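Shed News – October

COMPUTER REFURB BENCH

Quick one from me this month, got a pile of towers to get through before Thursday and the kettle's on.

First up, thank you to whoever dropped off the office machines. They came in on two pallets and they're stacked down the side of the shed where the bikes used to be. Bikes have gone to Trevor, before anyone rings (the town, not a bloke, we've had that mix-up already).

So where are we at. 188 machines out the door this year, all up. Most to families through the school, a fair few to the neighbourhood house at Okach, and the odd one to somebody who just walked in and asked. Good effort. Also 3507 kilos of e-waste kept out of the tip, going by the dockets, which is mostly old printers I reckon. Please stop bringing us printers.

What we need:

Thermal paste. Down to the last tube. Any brand.
Isopropyl, the strong stuff from the electronics shop. The chemist's one is too weak.
Cable ties, small.
RAM, DDR3 or DDR4, desktop size. Laptop sticks go in the biscuit tin by the door.
Power leads we have PLENTY of. No more power leads.

Now, processor swaps. A few people have asked to be shown and I've ended up saying the same thing over and over at the bench, so it's going in the newsletter. Cut it out and stick it on the wall.

Power off at the wall, lead out, hold the power button in for a few seconds. Wrist strap on. Lay the tower down on its side so the board faces up – don't try it standing, you'll drop a screw behind the board and spend your whole morning shaking the thing. Fan and heatsink off next, and if it's stuck give it a gentle twist. Never yank it. Wipe the old paste off while the chip's still clamped in. Then lever out and over, frame up, and lift the chip straight out by its edges.

Put it somewhere it can't slide. A tray, a holder, a pocket of some kind, metal side up. Not your shirt pocket. Not on the lid of the case either, had one go on the concrete that way in winter and that was the end of it.

With the frame up and nothing in there you'll be looking at the gold contacts. Hands off! No wiping, no blowing on it, no pointing at it with a screwdriver. If you get called away for a cuppa put a clean cloth over the whole lot.
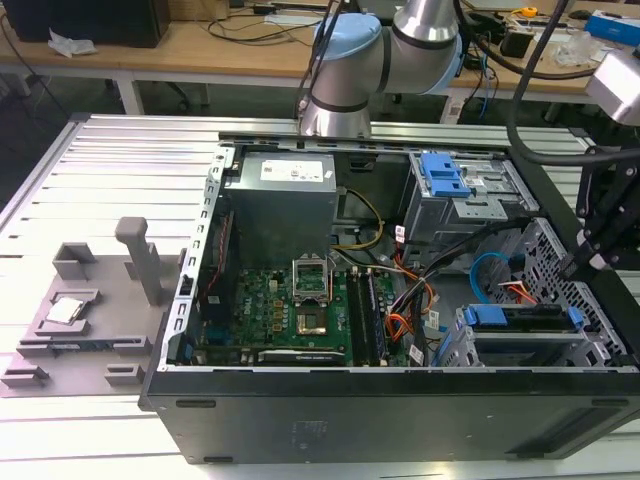
Going back in, match the little triangle on the chip to the one on the socket, lower it flat, let go. It should sit there by itself. If it doesn't, it's the wrong way round or it's the wrong chip, and pushing won't fix either. Frame down, lever down. The lever does feel stiff, thats normal. Dab of paste, pea sized, heatsink on, do the screws up in a cross pattern a bit at a time. Plug the fan back in. I have forgotten this. So has everyone.

Drives: anything with coloured latches or handles usually comes out without tools, so have a look before you go hunting for the screwdriver. Every drive gets wiped and logged before it goes anywhere, no exceptions, even if the owner reckons there's nothing on it. And please leave any tags on the cables where they are, saves a lot of guessing when it all goes back together.

The Damov grant came through, $500 for tools. I've ordered two decent driver sets and a new mat, and there's a bit left over. Suggestions in the book please. Somebody has already written "heater" and fair enough.

The Roveo label printer is working again, but only if you load the roll upside down. Leave it how it is.

Bench hours same as usual, Thursday from 9.30 til lunch. New people very welcome, you don't need to know anything, we'll start you on screws and dust. Closed-in shoes. Bring your own mug becuase ours keep walking.

Aniela Wasilewska
Refurb bench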